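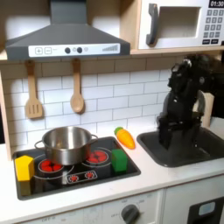

Ponce Family Toy Library
Progress report to the Drakora Fund

This report covers the period from the opening of the second branch in December to the present. The grant paid for shelving, the catalog system, and staff hours for Lucero Cusi, who runs the lending desk.

Lending
Families have now made 1,000 loans from the second branch. Puzzles and wooden train sets go out most, and the waiting list for balance bikes is longer than we would like. We have moved two bikes over from the main branch and will buy more in the next order. The loan period is still three weeks, with one renewal if no one else is waiting.

Catalog
The move to Clollum took longer than planned. Old records listed sets under the name of whoever donated them, so Uriel Esquivel had to open many boxes and re-enter them by type and age range. All games and building sets are done. Dress-up clothes and musical instruments are still on paper cards.
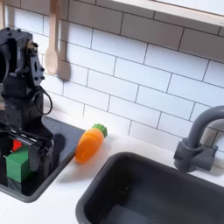 Does a family have to pay a deposit to borrow?
Families pay nothing up front. We ask for a phone number and an address, and we charge a replacement fee only when a whole set is lost. Single missing pieces are written on the lid and the set goes back on the shelf.

Cleaning and repairs
Returned items are wiped down the same day and shelved the next morning. Soft toys are washed once a week, and this is the slowest part of the work. The washer at the main branch is old and leaks at the door. Sorin Gashi fixed the hinge in the winter, but a new seal has to be ordered. Toys with battery covers that no longer screw shut have been pulled from lending.

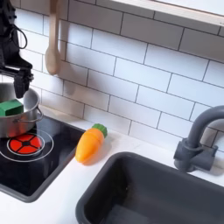 Steel pot with a green block inside.

Spending
We have spent all of the shelving budget and most of the catalog budget. There is 4,000 dollars left in staff hours, enough to keep the desk open four days a week through the end of the grant. The Navik van lease came in under the quote, and we ask permission to move the difference to toy purchases.

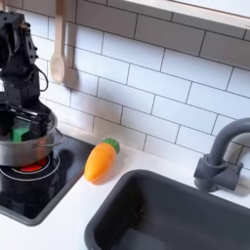

By Karla Bañuelos, Branch Manager
Saturday, March 18, 2023

Next steps are mostly small. We want to finish the paper cards, try one evening opening a week, and translate the borrowing rules into Spanish. Zyanya Escobedo has a draft of the translation and will test it with parents at the desk before we print it. The bus stop outside the branch is being moved up the block, so the directions on our flyer need to change too. Receipts for shelving and catalog work are attached. The van paperwork will follow when the leasing office sends the signed copy.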